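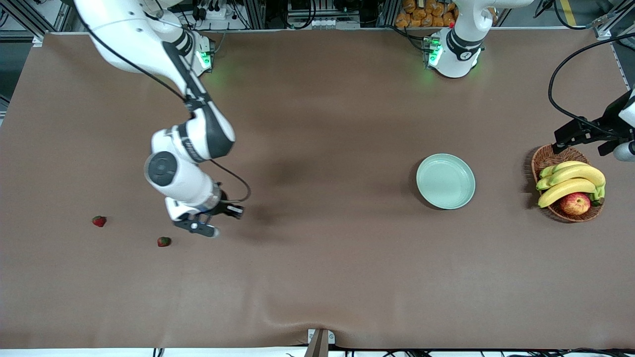

Attachment 1: power strip behind the back edge of the bench, Gramenmont

Ticket: Breaker on bench circuit trips
Site: Gramenmont, rear workroom
Status: Reopened by tenant
Priority: Normal

Tenant, Saturday 8:40 am
Breaker 5 tripped again overnight. That makes it twice since the last visit. The Kordestani electrician swapped the power strip and closed the job as "overload, user advised". I don't accept that. The plug-in meter showed a peak of 130 watts on that strip all week. A kettle draws more than ten times that and the kitchen circuit never blinks.

Greltside Property Support, 10:15 am
Thanks for getting in touch. Please unplug all items, reset the breaker and plug items back in one at a time. Most trips are caused by a faulty appliance.

Tenant, 11:50 am
Did this in April and did it again just now. Everything unplugged, breaker on, and it tripped after 2 hours with nothing connected. I'd like to hear which appliance is to blame for that.

It rained both nights. The same circuit feeds the outdoor outlet by the bins, and its cover has been cracked since we moved in. I've asked twice for someone to look at it.

Greltside Property Support, 1:05 pm
We have no record of an outdoor outlet on this circuit. The Salari panel schedule lists it as "bench only".

Tenant, 1:20 pm
The schedule also labels the hallway lights as a dryer. Turn off 5 and the outdoor outlet goes dead. I tested it with a lamp.

Greltside Property Support, 2:30 pm
Breaker 5 to stay off until inspected. Insulation test requested on the outdoor run. A call-out over $1000 needs the owner's approval.

Tenant, 2:45 pm
Fine. Please leave this open until someone has had the cover off.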